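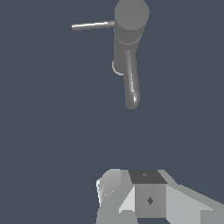
수전 부품과 욕실 설비를 생산하는 제트몬트(Zetmont)가 오트데일(Otdale) 공장의 레버형 수전 검사 공정에 로봇을 도입한 지 두 해가 되어 간다. 이 공정에서는 완성된 수전의 손잡이를 반복해서 들어 올리고 내리며 움직임이 고른지를 확인한다. 과거에는 작업자가 하루 600개의 제품을 손으로 점검하였으나, 현재는 같은 물량의 대부분을 로봇이 담당하고 있다.

도입 준비는 현장이 아닌 시뮬레이션에서 시작되었다. 자동화 담당 부서는 수전과 그리퍼를 가상 환경에 옮기고, 손잡이에 접근하는 각도와 힘을 조정하는 작업을 10개월 동안 진행하였다. 이 단계를 총괄한 요샤 알버스(Joscha Albers) 공정기술팀장은 "레버는 가늘고 표면이 매끄러워 조금만 비껴 접근해도 그리퍼가 미끄러진다"며 "실제 제품에 흠집을 내면서 배울 수는 없었기 때문에 실패는 모두 화면 안에서 겪기로 했다"고 설명하였다.

현장의 반응이 처음부터 우호적이었던 것은 아니다. 검사반에는 당시 23명이 근무하고 있었고, 상당수가 손목과 손가락의 통증을 호소하면서도 로봇이 들어오면 자리가 없어질 것을 우려하였다. 회사와 근로자 대표는 협의를 거쳐 검사반 인원을 감축하지 않기로 합의하고, 전환 배치를 희망하는 직원에게는 근무시간 중 교육을 제공하기로 하였다.

노엘 세바스티안(Noel Sebastian) 씨는 이 교육을 가장 먼저 신청한 직원 가운데 한 명이다. 손으로 수전을 검사하던 그는 지금 시뮬레이션 화면에서 새 모델의 동작을 검토하고, 로봇이 판정을 보류한 제품을 다시 확인하는 업무를 맡고 있다. 그는 "손잡이가 뻑뻑한지 아닌지는 만져 보면 바로 알았는데, 그 느낌을 숫자로 적어 내라고 하니 처음에는 막막했다"고 말하였다. 초기에 설정한 허용 범위는 지나치게 엄격하여 정상 제품까지 보류 판정을 받는 일이 잦았으며, 이를 바로잡는 데에는 검사반의 의견이 주로 반영되었다.

업무의 성격이 달라지면서 새로운 부담도 나타났다. 반복 동작이 줄어든 대신 화면을 주시하는 시간이 늘었고, 설비가 멈추면 원인을 직접 찾아야 한다는 압박을 느낀다는 의견이 제기되었다. 야간 근무조에서는 기술 지원 인력이 부족하다는 지적이 이어졌다. 이에 따라 공장은 교대 시각을 조정하여 주간 담당자와 야간 담당자가 30분씩 함께 근무하도록 하였다.

임금 체계에 대한 논의는 아직 마무리되지 않았다. 근로자 대표 측은 시뮬레이션 검토와 설비 조정이 종전의 검사 업무보다 높은 숙련을 요구하는 만큼 별도의 직무 등급이 필요하다는 입장이다. 회사는 노르니츠(Nornitz) 공장의 직무 분석 결과를 함께 검토한 뒤 기준을 정하겠다고 밝혔다.

노르니츠 공장은 오는 12월부터 같은 방식의 검사 공정을 시범 운영한다. 취급하는 수전의 형태가 오트데일과 다르기 때문에 그리퍼의 접근 동작은 새로 설계하며, 세바스티안 씨를 포함한 오트데일 직원들이 초기 설정과 현지 교육을 지원할 예정이다.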